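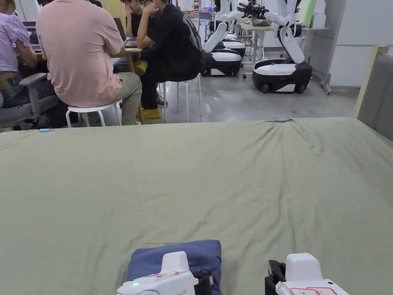
Torbjørn Lundgren asked after the last round whether we could please put the comments right next to each item this time instead of on a separate page, so I've done that, and I hope it makes for easier reading (it certainly made for easier writing!).

Pre-Season Ground Safety Checklist
Hita Cricket Ground, main field and nets
Inspected March 25, 2024
Walked by Edvin Boström and Ronja Strand

1. Pitch and run-ups
OK. The square has come through winter very nicely. There is one soft patch on the bowler's run-up at the road end, and Birger has promised to roll it again before the first practice. Please keep spikes off it until then.

2. Outfield
Needs work. We found 2 sprinkler heads sitting proud of the turf near deep midwicket, right where a fielder would be diving. Both are marked with paint. They must be lowered before anybody plays, and I'd be so grateful if the juniors could stay on the far side meanwhile.

3. Boundary rope
OK. All the pegs are in flush. The rope is frayed by the scoreboard but will do for another season, I think, if we turn that end around.

4. Practice nets
Fail, lane 3 only. The side netting has a tear at shoulder height, big enough for a ball to go through, and the next lane is where people stand to pad up. Lane closed and tied off. Replacement netting is on order from Guvow, item 47 in their list, in case someone needs to chase it.

5. Sight screens
OK, wheels a bit stiff. Brakes hold on both. Ronja put her whole weight against the north one and it didn't budge.

6. Helmets and pads (club kit)
Mixed. We went through all 36 helmets, which took most of the morning and a good deal of coffee. Two have cracked grilles and have been taken out of the bag. Parents, do please check the chin straps at home too, they loosen quicker than you'd think.

7. First aid
OK. Ice packs restocked, eyewash in date until June. The box has moved to the shelf inside the pavilion door.

8. Covers and roller
OK. Roller key goes back to Birger Solheim after use, every time.

Still open: items 2 and 4.
Next walk: once the netting is up.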